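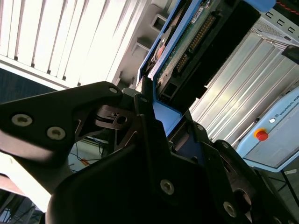
Does the dataset include the coupons themselves, or only their terms?
Only the terms: face value, expiration, limit, product category, and whatever the fine print said. There are no barcodes and no scans, and nothing in it can be redeemed anywhere.

Cliltholm Coupon Ledger

A table of grocery coupons and store promotions from three supermarket chains (Flunstead, Tomić and Gotier), typed in by hand from weekly circulars. It records what each offer said it was worth and what it took off the bill at the register. The two numbers meet less often than you would hope.

Last updated: 2020-12-30

What's inside

offers.csv – 3037 rows, one per offer as printed
receipts.csv – 943 rows, one per offer that was tried at a checkout
stores.csv – store code, chain, doubling policy, tripling policy
notes.txt – grievances, lightly edited

Offers and receipts join on offer_id. An offer with no matching receipt was never tried, usually for the good reason that it was for 200 ounces of mustard.

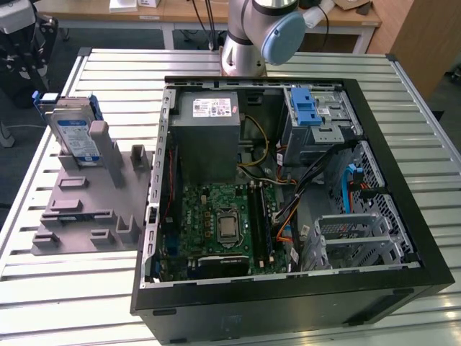 Desktop tower on its side with the side panel off.

Columns in offers.csv

offer_id – integer, never reused
chain – flunstead, tomic or gotier. The accent is dropped here and kept in stores.csv. Sorry.
face_value – in cents. A dollar is 100. Please do not open an issue about this.
type – manufacturer, store, or mix_match
min_qty – how many you have to buy
limit_per_trip – blank means the circular gave no limit. The cashier may have had one.
expires – the date as printed, including the ones that don't exist
fine_print – free text, spelling as found

Doubling and tripling

Flunstead doubles manufacturer coupons up to a ceiling and triples them up to a lower one. The ceiling changed in April, so stores.csv carries two rows for every Flunstead store, with valid_from and valid_to. If you join on store code alone you will get every offer twice and conclude that Flunstead is very generous.

Tomić doubles only with the loyalty card. Gotier doubles nothing, and says so in the largest type in its circular.

The column effective_value in receipts.csv is the amount that came off the bill. It is copied from the receipt and never computed. If it disagrees with your own math, the receipt wins, as it did at the time.
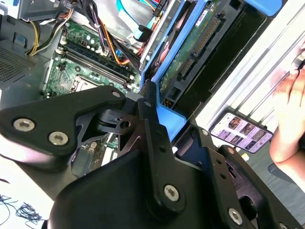

Mix and match offers are the awkward part. A "buy this many, save that much" deal is stored as a single row in offers.csv, and its discount in receipts.csv is the total for the whole transaction. Splitting it across items is left to you. Earlier versions split it evenly, which made a can of soup look nearly free and a rib roast look like a bad idea.

Known problems

Store coupons are undercounted for Tomić, whose circular prints them in pale yellow on white.
Duplicates exist where one offer ran two weeks in a row with new wording. They were left in.
"Free" is coded as face_value = shelf price on the day. "Free with purchase" is coded the same way and shouldn't be.
Rain checks are not recorded. One is still outstanding.

Good uses

Comparing printed and effective discounts, practicing joins, parsing fine print. It is too small and too local to say anything about grocery prices in general, and it reflects the tastes of a household that buys a lot of crackers.

License

Use it freely, with a mention of the Cliltholm Coupon Ledger. Corrections are welcome if you send the offer_id along with them. Void where prohibited.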